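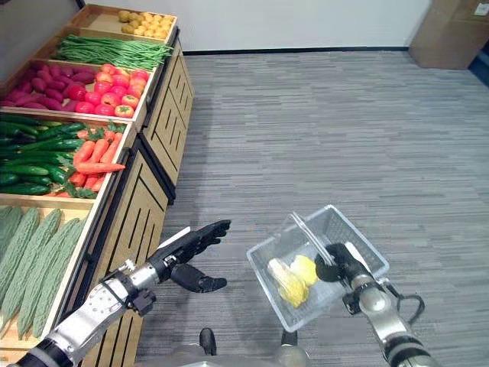 I have picked groceries for a living, in one form or another, since I was old enough to be let loose with a pallet truck, and I am more excited about the job now than I have been for years. I work at the Oldale depot outside Fekstead, where we make up orders for people who would sooner have their shopping brought to the door. Fresh produce is the hardest part of it by a long way. Anyone can pick tins. But put potatoes at the top of a stepped display and bitter melons at the bottom, with tomatoes sharing a crate with sweet potatoes in between, and you have a reach, a stoop and a different sort of grip for nearly every line on the order. A robot holding a basket by its handle with one hand, and keeping the other free for the veg, is doing it the way I was taught to do it on my first morning. I find that thrilling, and I'd like to say why to the people I work with who don't.

The worry is easy to state. There are 20 of us on the fresh side, and if a machine can fill a basket then somebody's hours will go. I'm not going to wave that away. Our parent firm, Van der Merwe, has put in writing that no one on fresh will lose contracted hours before August, and a promise with a month on the end of it is a promise worth reading twice. I've read it more than twice. The union branch wants it extended and so do I.

Still, I think we talk about this as though the job we have now were a lovely old cottage someone wants to knock down. It's a good job with some rotten bits in it. Last year the fresh side picked 3,593 orders in our busiest week, and by the end of it I couldn't close my right hand properly. Bend, reach, twist, basket, bend again. Two of my mates have moved to the office because of their backs, and neither of them wanted to go. They were brilliant pickers! They could tell you by the feel of a pepper whether it would last until the weekend, and now they answer emails about missing yoghurts.

That feel is what I'd like us to be paid for. Ask customers what annoys them about having shopping delivered and they'll say the veg. Bruised tomatoes, bendy carrots, a cucumber gone soft at one end. Those are judgement problems, and judgement is what goes first when you're rushing. When I started I had a supervisor who made us turn over every item before it went in the basket, and there was time to do it. There hasn't been time for ages. If something else does the walking and the stooping, I could go back to looking at the food (I'd love that, I really would, I like vegetables a great deal more than is normal).

I spent 10 days last autumn at Flikton, the sister depot, where they are further along with all this. What struck me was how much the staff had to teach. How you lift a bunch of carrots so the tops don't tear. Why you don't drop sweet potatoes on top of anything. Where in the basket the heavy stuff goes, and that you sort it out again halfway through because the order sheet never lists things in a sensible sequence. Every one of those is knowledge that lives on the shop floor, and I've never once seen it written into a job description or a pay grade. At Flikton they were at least starting to write it down. A woman with over 5 years on produce was explaining to a roomful of engineers how to hold a corn cob, and they were taking notes.

So my argument to Oldale is a simple one. Put the people who pick in the room early, and pay them for being there. Let us choose which parts of the round go to the machines first; I'd start with the bottom crates and the long walks, and I'd keep the soft fruit for us until we're satisfied. Give anyone who trains the things a proper grade for it, with a title that means something if they apply elsewhere. And share out the time that's saved, so that some of it comes back as checking, learning and a tea break you can sit down for.

To my workmates I'd say go and have a look before you make your minds up. Stand next to it for an hour. You'll spot things it does clumsily, and you'll want to put them right, and I think that itch is worth a lot more than the firm has so far offered for it. I've put my name down for the first training group. There are still places, and the list is on the board by the cold store.

We use cookies to remember your settings and to see which pages are read. By continuing to use this site you accept our use of cookies. Accept | Manage settings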